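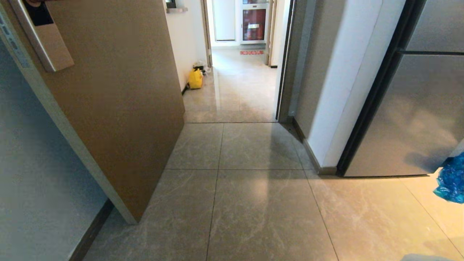
Grastine Polished Porcelain Floor Tile

Large-format square tile for halls, kitchens and living areas
Color: Gullasholm (light beige-gray, faint white veining)
Sold by the box

Grastine is a glazed and polished porcelain tile made for indoor floors. It suits homes where one floor runs through several rooms without a change of level. The same tile can be used on walls in bathrooms and utility rooms, provided the wall is flat and can carry the weight.

The veining is printed in 30 different faces, so repeats are hard to spot in a normal-size room. Open several boxes before you start and mix tiles from all of them. Lay a few rows dry first and turn any tile whose veining lines up too closely with its neighbor.

Finish
Polished, high gloss. Light from windows and ceiling fixtures will reflect in the surface. If you would like less shine, the same color is available as Grastine Matte, which has its own product page. The two finishes are the same thickness and can meet at a doorway without a trim strip.

Polished tile is slippery when wet. We do not recommend it for shower floors, pool surrounds, outdoor steps or porches. Put a mat inside any outside door.

Preparing the floor
The subfloor must be clean, dry, flat and firm. Fill low spots with a leveling compound and let it cure for the time printed on the bag. Wood subfloors need a backer board or an uncoupling mat.

Check door clearance before you order. Tile plus adhesive will raise the floor, and inward-opening doors may need trimming. Take the door off its hinges and cut from the bottom edge. If the door has an electronic lock, remove the batteries first.

Laying and grouting
Use a white flexible adhesive suitable for large-format porcelain. Spread it on the floor with a notched trowel and skim the back of each tile as well. Leveling clips are strongly advised. Cut with a wet saw or a rail cutter with a sharp wheel.

Bondel fine grout comes in 12 shades. A dark shade shows the grid clearly and hides everyday dirt. Pale gray gives a quieter floor. Grout haze should be wiped off the same day.

Care
Sweep or vacuum first, then mop with warm water and a neutral cleaner. Rinse with clean water. Wax and soap-based products leave a film that dulls the gloss. Kuster Tile Wash is safe for weekly use.

Ordering
Add 10 percent to your measured area for cuts and spares, or 15 percent for a diagonal layout. Order everything at once, as shade can vary between batches. A full pallet holds 50 boxes. We have 216 boxes of the current batch in stock.

Unopened boxes can be returned within 30 days. Cut, laid or loose tiles cannot be returned. Please inspect the boxes on delivery and report breakages before any tile is laid.

For samples or trade pricing, contact Reece Kershaw at the tile desk.

Page updated 22 Sep 2018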